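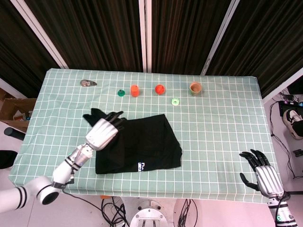
Figure 1. Black garment on a gridded tablecloth, folded to a rough rectangle.

Care of Clothing and Household Textiles
Unit 11: Folding dark garments
Prellbridge evening program
Instructor: Violeta Insaurralde
Revised February 13, 2024

Reading before class: the chapter on storage in the Sveinbjörnsson reader. Skip the part on hanging. We cover it in the next unit.

1. What the rectangle is for

Most of the folding in this course ends in a rectangle. Shirts, towels, pillowcases and thin sweaters all get there by different routes. A rectangle stacks, it fills a drawer without gaps, and it can be lifted with one hand underneath. The size is set by the shelf or the drawer. Measure that first. Many students fold a whole pile and then find that every piece is two fingers too wide.

In Figure 1 the right and bottom sides are crisp. The upper left is still lifted and bunched, and a flap like a sleeve runs out past the body. If you find a garment like this, open the last fold, lay the flap flat, and close it again. Pushing the loose part under the body from outside makes a lump, and the lump becomes a crease in storage.

2. The surface

A flat table at hip height is best. A bed is too soft for learning on, although most of you will fold on one at home. Cover the table with a smooth cloth that does not shed. A light color helps with black clothing, which hides its own edges. Against pale green you can see at once if a side is straight.

A cloth with printed lines is also useful. Line up one long side of the garment with one line, then fold toward it. Smooth the tablecloth before you start. If it has slipped, the lines are of no help.

Small things may stay on the table if they are toward the back. You need clear cloth in front as wide as the garment with both sleeves out.

3. Order of work for a garment with sleeves

Lay it face down, with the neck away from you. Smooth from the center out with flat palms. Do not pull at the hem.

Fold one side in to the middle of the shoulder. Lay the sleeve back down along that fold so it stays inside the edge. Do the same on the other side. The two sides should meet or overlap a little.

Bring the hem up in halves or in thirds. Halves are faster. Thirds stand up better in a drawer.

Turn the piece over and press once.

Students who are left-handed should start with the left side if that feels easier. The result is the same.

4. Pressing by hand
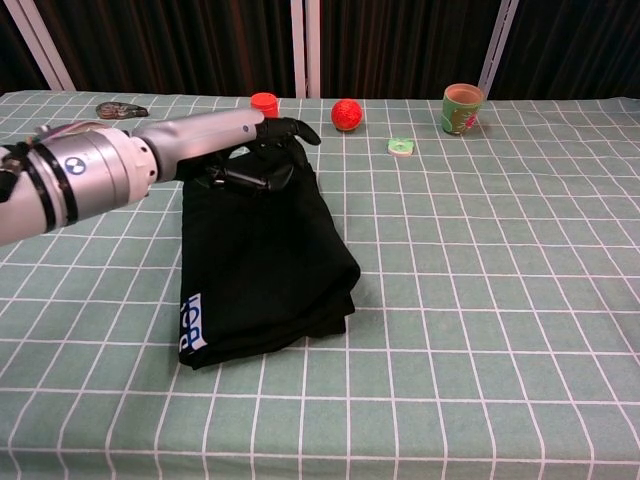
Press with the palm down and put the weight near the fold, then move toward the open edges. Air comes out on the open side. If you begin at the open side, the air has nowhere to go and the top layer slides. One slow press is enough for a thin knit. A fleece takes two or three and will still rise a little afterward.

Curled fingers leave small dents in soft fabric. They go away if the piece is smoothed again before it is put on the stack. On fabrics with some sheen, such as sportswear, the dents show more, so finish those with the flat of the hand.

5. Printed lettering

Logos and lettering crack when they are folded sharply many times in the same place. Look for the print before you make the first fold. If it sits near the hem, fold in thirds and let the print fall on a flat part. If it can't be avoided, make that fold loose and change its place at the next wash. Keep printed areas from lying against each other in warm storage. In August a closed closet under a roof gets hot enough for some prints to stick.

6. Weight of fabric

Cotton jersey at around 200 grams per square meter folds well in thirds. Heavier sweatshirt fabric should be folded in halves. The chart from the Flalter workbook is on the last page of your packet.

For next class

Bring two dark garments with sleeves, clean and unfolded. Omar Sleiman will run the practice hour in the Flarnusgate room. Write down the inside width of one drawer at home and bring that number with you.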